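Keeping the Rakholm cell alive: speaker notes
Slot is 14 minutes. Skip the Drarkel history if running over.
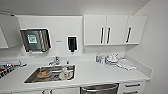
Sum-yee Tang wrote back on the draft that I should start with the head camera, as every fault she has ever chased ended up there and she would like those evenings back. Fine. Head camera first.

Camera. Glossy white cabinets, steel sink, chrome faucet. Lovely kitchen, terrible thing to set exposure on. Lock it by hand at 7 a.m., check it again after lunch. Auto exposure has opinions.

Calibration. Every 100 runs. The Emura sheet says 2000 - pause here for laughter, move on if none comes.

Neck joint. Two screws, both work loose. Paint a line across each head and the housing. If the line is broken, recalibrate before you touch any software. (Brodie Kerslake's week in February goes here. He has agreed to be mentioned once.)

Cables. Leave slack at the shoulder. More than that.

Fahmy gripper pads: swap them in pairs, write the date on the bag. We have a drawer of single pads and no idea how old they are.

Questions. Someone will ask about dishes. Say the log is on the shared drive.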